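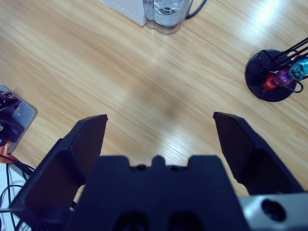 **Eylül Ekinci**
Office services lead, Wostmont

Aug 6, 2020

We've had the Lallura arm in the second-floor kitchen since April. It makes the morning drinks for two floors, and I have been asked to write up how it has gone before the other site decides on one.

The gripper has two fingers with flat pads. It is good with straight-sided mugs and poor with anything that tapers, so we bought 60 plain ones and asked people to leave their own at their desks. Some still bring them down, and those get filled by hand.

Setting up took 5 days, mostly spent teaching positions. If the machine gets nudged during cleaning, the positions have to be taught again. We now fix its feet with tape. The wooden table throws back a lot of light when the blinds are up, and Rernow, who installed it, suggested a matt cover. I haven't ordered one yet.

The arm has made over 2,000 drinks. Diệp Đoàn used to spend the first part of her shift at the counter. She now starts with the meeting rooms and comes back to refill the tank and empty the tray. Her hours are the same. She told me she misses talking to people in the queue, and I would take that seriously if your kitchen is where staff from different teams meet.

Two complaints. The cables are untidy and collect dust, and the stop button is hard to reach from the sink side. The manual is 121 pages and the cleaning section is near the back.

I would buy it again for a kitchen this busy. For a small office I'd stick with the kettle.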